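Lectura: 5 minutos

Socorro Villca escribe necrológicas por encargo, y lo primero que pide a la familia es que deje de buscar adjetivos. «Me llegan todos con "bondadoso". Si hiciéramos caso a los papeles que recibo, en Quintero no se habría muerto nunca un antipático», dice, y remueve el café bastante más rato del que el azúcar exige.

Lleva 14 años en el oficio. Entró por la puerta de atrás, corrigiendo las esquelas de la hoja comarcal cuando la hoja aún se imprimía, y se quedó porque una viuda la llamó para protestar. Había quitado una coma y el difunto, que en el original dejaba dos hijos, tenaces pescadores, pasaba a dejar dos hijos tenaces y a ser él pescador, cosa que por lo visto detestaba. «Fui a su casa a pedir perdón y salí tres horas después con la vida entera del señor en una libreta. Me pareció una pena que de todo aquello se hubiera publicado la coma.»

Ahora trabaja por su cuenta. Su archivo, que guarda en unas cajas de archivador y, desde que su sobrina se puso seria, también en un disco duro, suma 2.101 textos. Los tiene ordenados por apellido. Intentó ordenarlos por oficio, pero se atascó con un hombre que había sido barbero, apicultor y, según su hermana, «sobre todo de llegar tarde».

La tarifa sube si el texto pasa de las 200 palabras, lo cual, asegura, ha mejorado mucho la literatura fúnebre de la zona. Aun así, hay familias que pagan lo que sea por meter a los primos. El capítulo de los supervivientes es el que le da más disgustos: quién va delante, si la segunda esposa lleva nombre y apellido o se queda en «allegados», dónde se pone a la nuera de la que el muerto hablaba fatal. «He visto a dos hermanos dejar de hablarse por un "y demás familia"», cuenta. «Al que era demás familia no le hizo gracia, claro.»

Le pregunto si miente.

«Ordeno», contesta. Y después de pensarlo: «Alguna vez ordeno muchísimo.»

Tiene sus equivalencias, que recita sin ruborizarse. «De carácter firme» era un señor al que no se le podía hablar antes de comer. «Gran conversador» no soltaba a nadie en la puerta. «Amante de la vida» prefiere no traducirlo -- los hijos leen esto, advierte, y los hijos de otras casas también. En cambio se niega a escribir que alguien perdió una batalla contra una enfermedad. Dice que a ella le contaron la historia de Wilmer Rivadeneyra y que allí no hubo batalla ninguna, hubo un hombre aburrido en una cama pidiendo que le bajaran la radio. Lo puso casi así. La familia lo recortó y lo enmarcó en el pasillo.

Con la competencia es menos diplomática. Una plataforma llamada Nekora ofrece desde abril necrológicas a partir de un formulario: nombre, aficiones, mascotas, y un botón para el tono, que puede ser «sereno», «emotivo» o «celebración». Ella probó a meter los datos de su propia madre. «Me salió una mujer que iluminaba cada estancia en la que entraba. Mi madre apagaba la luz de cada estancia en la que entraba, y la de las estancias en las que estabas tú.»

Recibe a la gente en su comedor, casi siempre por la tarde, y no lleva grabadora. Pregunta por cosas pequeñas: qué guardaba en los bolsillos, qué programa no perdonaba, con quién no se sentaba en las bodas. A la gente le cuesta arrancar y luego no hay manera de que pare. El mayor problema, dice, son las fechas, porque las familias las saben todas y ninguna coincide. Una vez tuvo a un finado con tres años de nacimiento distintos, uno por cada hermana, y acabó publicando «nació en primavera».

También hay quien viene a encargar la suya por adelantado. Orathai Yensuk, que tuvo una mercería frente al mercado, la ha revisado ya cuatro veces y cada vez sale más alta. Lizeth Marulanda exigió que no figurase su segundo apellido ni su cuñado. A Villca estos clientes le gustan, pagan puntualmente y discuten poco la foto, aunque llaman a menudo para añadir viajes.

¿Y la suya? La tiene escrita, reconoce, en una de las cajas, por la letra V. No me la deja leer. Solo adelanta que es corta, que no sale la palabra «incansable» y que ha dejado un hueco para la fecha, «bastante ancho, por si acaso».

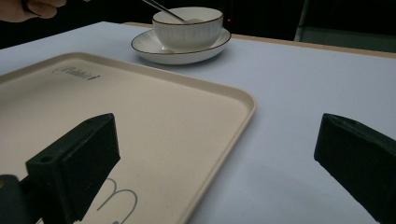

Yolanda Usuga escribe que a su padre la señora Villca le puso «poco amigo de los médicos y menos de los yernos», que en el velatorio se rieron hasta los yernos, y que sigue sin saber quién de la familia se lo contó. Pregunta además si todavía se pueden pedir copias en papel, porque la suya se la quedó una tía y no la suelta.

También te puede interesar
- Esquelas de antes: cuando se pagaba por línea
- Qué hacer con las cartas de los abuelos
- El marmolista que corrige las faltas de ortografía
- Discursos de funeral: cómo ser breve delante de los primos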